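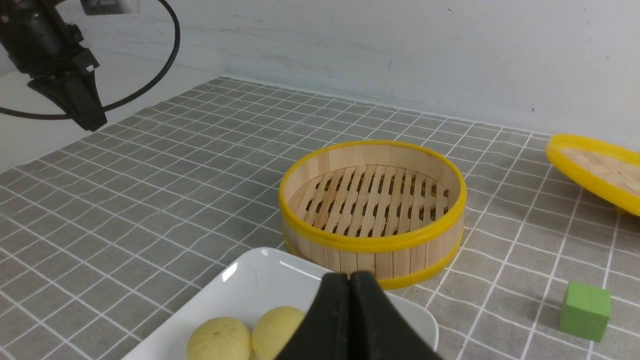
Rawiri Treloar는 본 논문의 초고를 읽고, 우리가 파지 실패라고 부른 것의 상당수가 실은 종료 판정의 실패이며 둘을 한 칸에 묶은 성공률 표는 믿을 근거가 없다고 지적하였다. 처음에는 과한 해석으로 보았으나 로그를 다시 분류한 뒤에는 반박하기 어려웠다. 이 절은 그 재분류의 결과이고, 앞 절의 낙관적인 서술을 일부 철회한다.

5.3 찜기 작업에서의 실패 분석

작업은 접시의 빵을 둥근 찜기에 옮겨 담는 것이다. 정책은 Zamari 기본 모델을 Gerkstead 작업대에서 수집한 시연 347건으로 미세조정하였으며, 평가는 같은 작업대에서 300회 수행하였다. 공급사인 Forsyth의 안내서는 이 정도 시연이면 연성 물체의 이송에 충분하다고 적고 있다. 무엇에 대해 충분하다는 것인지는 안내서 어디에도 정의되어 있지 않다.

가장 곤란한 실패는 빵을 떨어뜨리는 경우가 아니었다. 낙하는 로그에 남고 재시도로 이어진다. 문제가 된 것은 그리퍼가 찜기 안쪽까지 내려간 뒤 손가락을 벌리지 않은 채 정책이 완료 신호를 내는 유형이다. 이때 감독 모듈 Vanodus는 손목의 높이와 영상 분류기의 출력만을 보고 시행을 성공으로 기록하였다. 빵이 찜기 안에 있다는 판정 자체는 틀리지 않았으나, 놓았는지는 확인하지 않은 것이다. 이 유형은 9회 확인되었고, 그중 2회에서는 팔이 복귀하면서 손가락이 찜기 테두리에 걸려 비상 정지가 작동하였다.

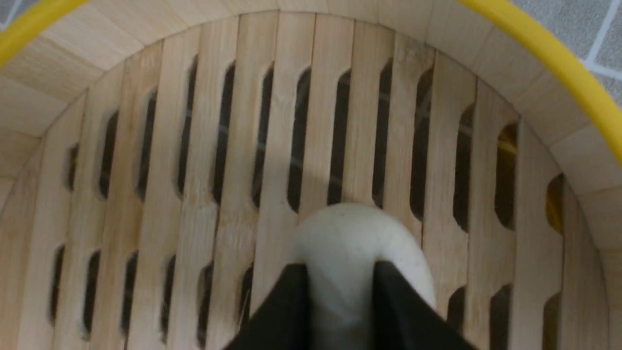
그림 4. 손목 카메라 영상. 그리퍼가 흰 물체를 문 상태로 용기 내벽 앞에 있다.

그림 4와 같은 시점에서는 화면 대부분을 내벽이 차지하고 바닥은 거의 판단에 쓸 수 없다. 손가락 사이의 물체도 윗부분과 좁은 띠만 드러난다. 분류기가 이런 입력에서 파지와 방출을 구별한다고 기대할 이유가 있는지 의문이다. 살대의 세로 구멍이 깊이 추정을 교란한다는 설명도 내부에서 제기되었지만, 구멍이 없는 용기로 대조 실험을 하지 않았으므로 여기서는 채택하지 않는다.

접촉력을 이용한 보완도 검토하였다. 무른 물체에서는 손가락을 조금 벌려도 접촉이 유지되어 전류값의 변화가 작고, 임계값을 낮추면 정상 시행까지 중단된다. Forsyth가 권장한 기본 임계값은 단단한 블록으로 정한 값이었다. 우리는 결국 손가락 간격이 지정 폭에 도달한 기록이 없으면 완료 신호를 무효로 처리하도록 규칙을 추가하였다. 학습으로 얻은 해결책은 아니며, 정책이 개선되었다고 주장할 수도 없다.

안전 측면의 평가는 더 유보적이다. 비상 정지가 제때 작동했다는 사실은 정지 회로에 관한 증거일 뿐 정책에 관한 증거가 되지 못한다. 테두리에 걸린 시행에서 정책은 정지 직전까지 복귀 명령을 계속 출력하였고, 신뢰도 점수에도 눈에 띄는 변화가 없었다. 이 점수를 이상 감지에 쓰자는 제안은 적어도 본 작업에서는 지지되지 않는다.

표 3의 성공률은 새 규칙을 소급 적용하여 다시 계산한 값이다. 다만 손가락 간격이 기록되지 않은 초기 시행은 영상만으로 판정하였으므로, 같은 종류의 오판이 그 안에 남아 있을 가능성을 배제할 수 없다.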